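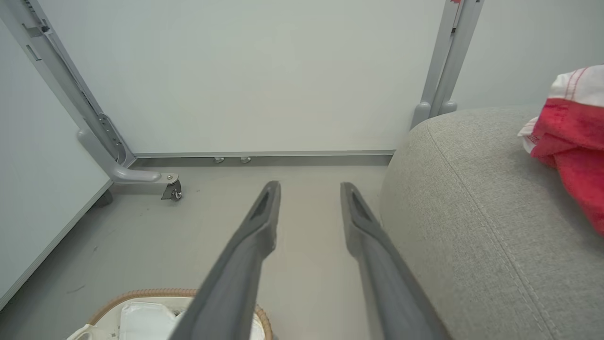

400개나 모으셨으면 이제 그만 모으고 학습부터 돌려보면 안 되나요? 하는 답글이 어제 달렸는데요, 너무 좋은 질문이라 길게 써봅니다. 타래로 갈게요 (2021년 9월 3일, 점심 먹고 커피 들고 쓰는 중)

---

일단 돌려는 봤어요ㅋㅋ 저희 Tôn 프로젝트는 원격조종으로 시연을 모아서 그대로 따라 하게 만드는, 제일 기본적인 모방학습이에요. 목표가 시연 400개였고 중간에 200개 됐을 때 참지 못하고 한 번 학습시켰습니다. 결과는... 바구니 근처까지는 아주 우아하게 가요. 근처까지는요.

---

작업 내용은 별거 없어요. 옷가지랑 천을 집어서 바구니에 넣기. 사람은 통화하면서도 하는 일이죠. 근데 조종기 잡고 해보면 천이라는 게 얼마나 이상한 물건인지 알게 됩니다. 컵은 잡으면 컵인데 천은 잡을 때마다 다른 모양이 돼요!

---

그래서 다시 질문으로 돌아가면, 400이라는 숫자 자체는 큰 의미가 없더라고요. 200개짜리 데이터를 열어보니까 제가 거의 다 똑같이 집고 있었어요. 같은 방향에서 들어가서, 같은 높이에서 손가락 닫고, 같은 길로 바구니까지. 손이 편한 길이 생겨버린 거죠.

---

모델은 그걸 정말 성실하게 배웁니다. 천이 제가 늘 두던 데 있으면 잘 집고, 손바닥 하나만큼 옮겨놓으면 원래 자리 허공에서 손가락을 닫아요. 그 영상 돌려보는데 약간 제 버릇을 남이 흉내 내는 걸 보는 기분이었어요. 민망함.

---

그 뒤로 수집 방식을 바꿨어요. 시작할 때마다 천을 그냥 던집니다. 진짜로 던져요. 소파 같은 푹신한 가구 위에 걸치기도 하고, 바닥에 뭉쳐 있기도 하고, 바구니 테두리에 반만 걸리기도 하고. 걸리면 걸린 대로 시작! 예쁘게 고쳐놓고 싶은 마음을 참는 게 제일 힘듭니다.

---

바구니도 옮겨요. 처음엔 바닥에 테이프로 표시해 놓고 꼭 그 자리에 뒀거든요. 지금은 테이프 다 떼고 발로 슥 밀어서 멈춘 데서 합니다. 빈 바구니로만 하던 것도 그만뒀어요. 안에 뭐가 들어 있으면 모델이 "어 이미 끝났네" 하고 멈춰버리는 일이 있어서, 반쯤 찬 상태에서 시작하는 시연도 넉넉히 넣는 중입니다.

---

손목 카메라 얘기도 많이들 물어보셔서. 네, 손목이랑 머리 둘 다 씁니다. 손목 쪽은 손가락 끝이 늘 화면에 들어오니까 집기 직전 몇 센티를 맞추는 데 정말 도움이 돼요. 대신 팔이 조금만 돌아가도 보고 있는 게 확 바뀌어서, 이것만 보고 조종하면 저는 멀미가 나요ㅠㅠ

---

머리 카메라는 반대예요. 전체 배치는 잘 보이는데 손가락이 천을 물었는지 그 위를 스쳤는지는 잘 안 보입니다. 처음에 머리 영상만으로 성공/실패 라벨을 달다가 크게 데였어요. 잡은 줄 알았는데 안 잡은 시연이 막 성공으로 들어가 있고.

---
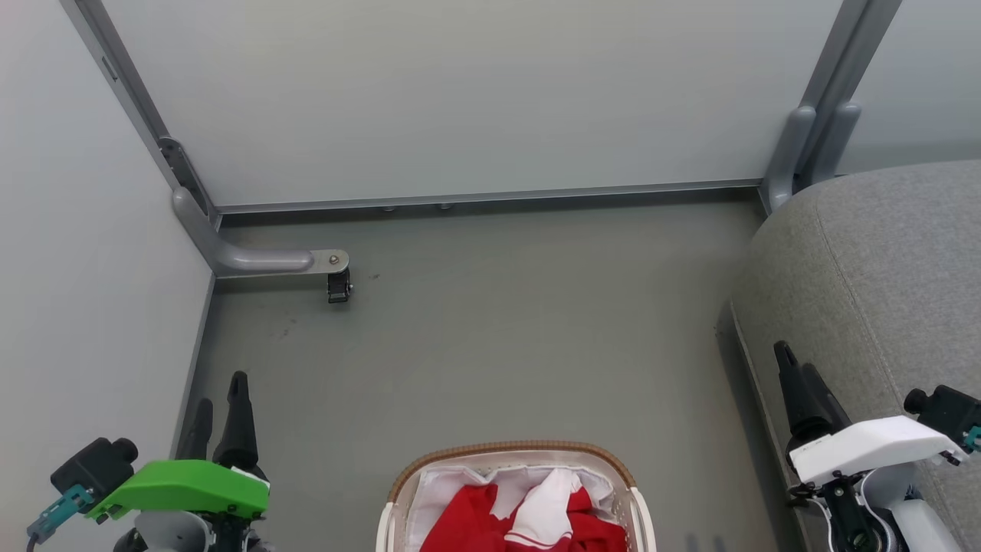
머리 쪽 시점. 양손 사이에 바구니.

---

라벨은 Trulico라고 저희끼리 만들어 쓰는 뷰어에서 답니다. 손목, 머리 영상을 나란히 띄우고 같이 재생하는 게 전부인 도구예요. 버튼도 못생겼고 가끔 한 박자 밀려서 새로고침해야 하는데, 나란히 보는 것만으로 라벨이 훨씬 믿을 만해졌어요. 다음 달의 제가 예쁘게 고쳐주겠죠(아님)

---

그렇게 400개를 처음부터 다시 봤더니 버려야 할 게 68개였습니다. 네... 68개요... 이유는 제각각인데 제일 많은 건 중간에 제가 망설인 시연이에요. 천 위에서 손이 멈칫멈칫. 저는 생각 중이었지만 데이터에는 생각이 안 찍히고 멈춤만 찍혀요.

---

그다음으로 많은 게 카메라 시간이 어긋난 것들. 손목은 이미 집었는데 머리에서는 아직 다가가는 중인 거예요. 보면서 처음엔 제 눈이 피곤한 줄 알았습니다. 동기화 확인은 매일 시작할 때 한 번, 점심 먹고 와서 한 번 하는 걸로 정했어요. 손뼉 한 번 치고 양쪽 영상에서 맞춰보면 끝이라 금방이에요.

---

실패한 시연도 다 버리냐고 누가 물어보셨는데, 아뇨! 놓쳤다가 다시 집은 건 꼭 남겨둡니다. 오히려 요즘은 일부러 그런 걸 모아요. 한 번 미끄러지고, 손 열고, 조금 물러나서, 다시. 이런 게 하나도 없으면 모델은 한 번 놓친 순간부터 뭘 해야 할지 몰라요. 빈손으로 바구니까지 가서 정성껏 손을 펴는 걸 보면 좀 짠합니다.

---

책상 밑 같은 좁은 데는 따로 고생 중이에요. 다리도 있고 가로대도 있고 바퀴도 있어서 팔꿈치 각도를 미리 생각 안 하면 금방 답답해집니다. 넓은 데서 모은 시연만 있으면 모델이 자꾸 크게 휘둘러서 들어가려고 해요. 그래서 가구 가까이에서 하는 시연 비중을 늘리고 있는데, 조종하는 사람 어깨가 같이 뭉치는 게 문제.

---

조종은 길게 하면 안 좋더라고요. 초반에 의욕 넘쳐서 하루 8시간을 꼬박 했는데 뒤로 갈수록 움직임이 뭉툭해지는 게 그래프에 그대로 보여요. 손을 여는 타이밍이 점점 늦고, 바구니에 넣는 게 아니라 던지다시피 하고 있고. 피곤한 것까지 배워버릴까 봐 그날 저녁 분량은 통째로 뺐습니다.

---

지금은 짧게 하고 쉬고, 사람도 바꿔가면서 해요. 사람이 바뀌면 스타일이 섞여서 나빠질까 걱정했는데 저희 경우엔 괜찮았어요. 다만 왼손으로 먼저 집는 사람, 오른손으로 먼저 집는 사람이 갈려서 그건 파일마다 메모를 남깁니다. 나중에 따로 돌려보고 싶어질 게 뻔해서요ㅋㅋ

---

Skollham 쪽 작업실에서도 같은 작업을 모으기 시작했어요. 바닥도 조명도 가구도 다 달라서 기대가 큽니다. 우리 방 데이터만으로 학습한 모델은 우리 방 전문가일 뿐이라... 저쪽 영상 넣어보면 바구니 색만 달라져도 눈에 띄게 헤매요.

---

파일 옮기는 건 Trendport로 하는데 영상이 크다 보니 업로드가 진짜 오래 걸려요. 어제는 밤새 걸어놓고 갔더니 아침에 "다시 시도하시겠습니까?" 창이 떠 있더라고요. 네 시도하겠습니다... 날짜별로 쪼개서 올리니까 좀 낫습니다. 같은 고민 있으신 분들은 쪼개세요!

---

그래서 처음 질문의 답은: 그만 모으기는 아직 이르고, 똑같은 건 그만 모으고 있어요. 뺀 68개 자리는 위치 막 던진 거, 가구 근처, 다시 집기 이 셋 위주로 채우는 중입니다. 다 채우면 다시 학습 돌리고 허공에서 손 닫는 횟수부터 볼 거예요. 성공률보다 그게 더 궁금함.

---

천 종류를 얼마나 섞으셨는지 궁금해요. 저희는 얇은 거랑 수건처럼 도톰한 거 차이가 생각보다 커서, 비율을 어떻게 잡을지 아직 못 정했거든요. 비슷한 거 해보신 분 답글로 좀 알려주세요! 저는 커피 다 마셔서 다시 천 던지러 갑니다 🧺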